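Camp Kitchen Tips I Stopped Believing, and a Few I Kept

Every spring the parish newsletter prints kitchen hints for the summer camp crew, and every spring I read them with one eyebrow up. I have cooked at the Wasilewska youth camp for 18 summers. Some of those hints have been going around longer than that, and age is the best thing you can say for them.

Rice in the salt shakers. I tried this in a humid dining hall with screens for walls. The salt clumped anyway and the campers got rice on their eggs. Put the shakers in a lidded tub after supper and be done with it.

Freezing the milk. It does thaw, and it is safe if you thaw it in the fridge. It also separates, and third graders notice. Use it for pancakes and oatmeal. Don't put it on the cereal table unless you enjoy complaints at 7 in the morning.

A wooden spoon across the pot. Supposed to stop pasta water from boiling over. It slows the foam for a little while on a home stove. On a camp burner with a forty-quart pot it gives you a wet spoon. Turn the flame down.

Lemon halves in the dishwater. I have never seen what this does apart from leave seeds in the drain. For greasy sheet pans, scrape first, then hot water and plain dish soap, and let them soak through evening prayer. The Jovaner catalog sells a powder for the same job and I can't say it did any better than the soak.

Labeling. This one I kept. Masking tape and a marker on every tub, with what it is and the day it was opened. "Sauce" is not a label. We once had three tubs marked "sauce" and one was pancake batter.

Allergy plates. Also kept, and I would not run a kitchen without it. Cook those meals first, on clean pans, cover them, and hand them over yourself. The hint in the newsletter said to set them at the end of the serving line with a flag. Flags fall over, and kids trade seats.

Baking soda in the fridge. People swear by an open box. Our walk-in smelled of onions with the box and smelled of onions without it. What helped was moving the onions.

Donated dishes. Churches will give you every odd bowl in the county. I say yes to the plain sturdy ones and no to anything with a chip in the rim. Before camp opens I run a fingertip around each edge, and whatever feels rough goes in the trash. Old painted pieces I keep away from food, whatever the donor says about her grandmother. 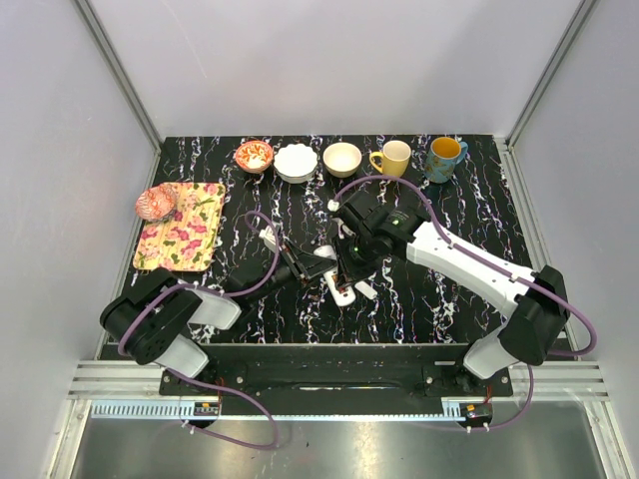
Bowls and mugs, lined up at the back.
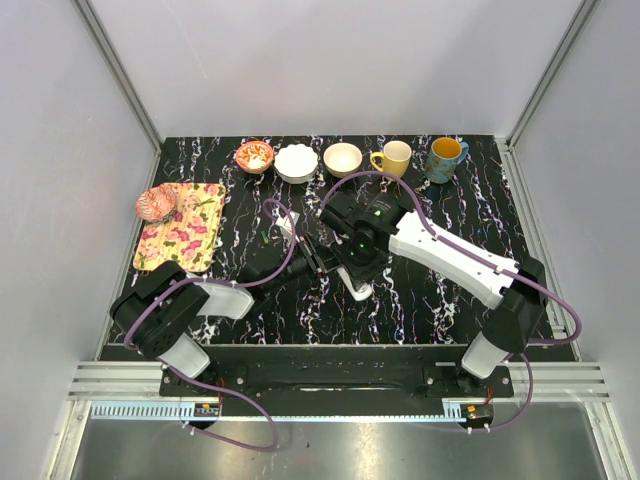
Leokadia Chmielewska wrote in to say that I am wrong about the lemons. She uses them on the cutting boards with coarse salt, never in the sink, and she says the fish smell goes. She agrees about the rice. She also wants it known that vinegar in the rinse water took the cloudy film off 275 drinking glasses at her camp in June, and that she would like to see me argue with that. I'll try the vinegar — on a few glasses first.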